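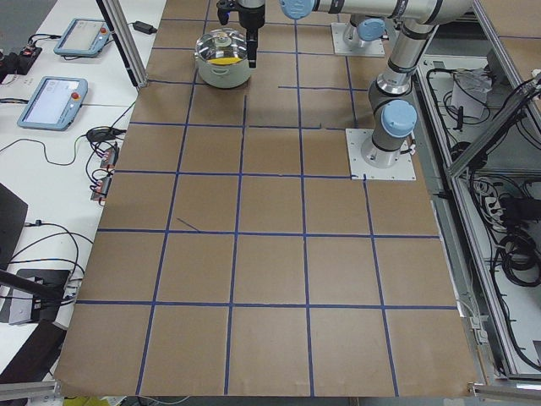
Three Laps of Mirau: Talking Hills with Oddur Stougaard

August | By Wian Potgieter
4 min read

I'd been trying to get Oddur Stougaard to sit still for a chat since spring, and he finally agreed on the condition that we did it straight after a run. So that's how I ended up on the bench at the Bundgaard trailhead at 7:15 in the morning, legs like string, holding my phone between us while he ate a banana.

Oddur won the Mirau Hill Race this summer at the age of 51. If you haven't done it, it's three laps of the ridge, 945 feet of climbing on each one, and the last bit before the line is so steep that most of us have our hands on our knees. There were 93 finishers this year (I was one of them, a long way back, thank you for asking).

I wanted to know when he thought he had it won.

"I didn't," he said. "I was fourth at the end of lap one and I felt terrible. My shoes were too tight. I stopped at the gate to loosen them and two people went by me, so then I was sixth!"

He caught them all on the second descent. I've followed Oddur downhill a few times in training and I can tell you it's a strange thing to watch, because he hardly seems to be trying. Short steps, arms all over the place, chattering away the whole time. I asked if there was a trick to it.

"Look farther ahead. Everybody stares at their feet. Your feet are fine, you already put them there." Then he laughed and told me he'd fallen twice the week before the race, so maybe I should ask somebody else.

He came to running late. He rowed in his twenties, did nothing at all in his thirties, and joined the Bivero Harriers at 44 after his neighbor talked him into a Drerex 5K. "I wore basketball shoes and I went out with the leaders. I think I lasted half a mile. A kid in a dinosaur shirt beat me."

These days he runs five times a week, and only one of those is hard. That surprised me. I had him down as a guy who hammers hill repeats every evening, but no, it's one session on the Bundgaard steps, usually eight times up, and everything else is slow enough to talk. He doesn't own a heart rate monitor. He did have a watch, but the strap broke in the winter and he hasn't gotten it fixed.

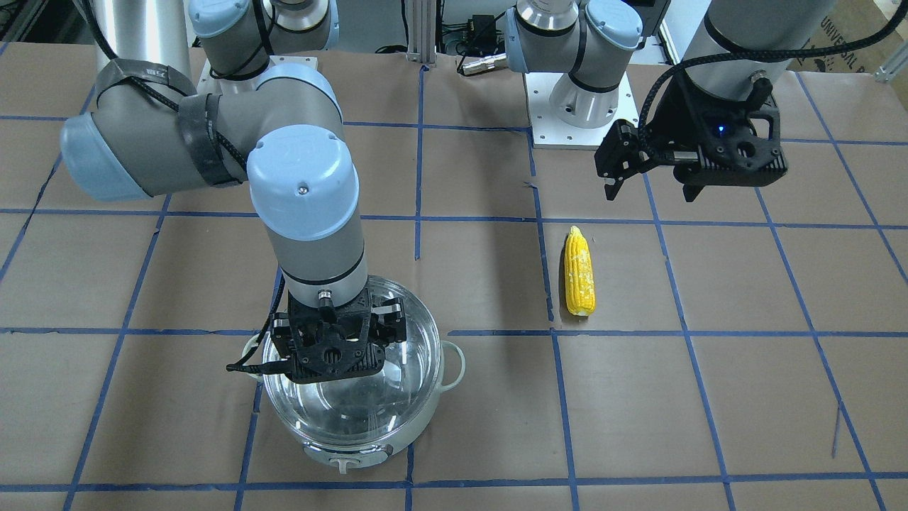 Yellow corn and a clear glass pot on the taped grid.

We got onto food, as runners always do. Oddur has oatmeal before every race, three hours out, and a can of cold rice pudding afterward. He swears by the rice pudding. I tried it after our last long run and I'll be sticking with a sandwich.

I also had to ask about the bib. He has worn 164 at Mirau every year he's entered, and there's been plenty of talk in the club about why. Was it his rowing number? Something to do with his kids?

"It's what they gave me the first time," he said. "The next year I asked for it again and the lady wrote it down. Now I'd feel funny in another one."

Next up is the Bivero relay in the fall, where he's running the second leg and I've been handed the last one. I told him I was nervous about being chased down in front of everybody on the playing field. He thought about that for a while and finished his banana.

"You'll get chased," he said. "Run the first mile easy and don't look around."

Then he wanted to do the steps again. I told him I had a phone call to make, and he was halfway up before I'd found my car keys.

Contact the Harriers | © Bivero Harriers Running Club | Back to top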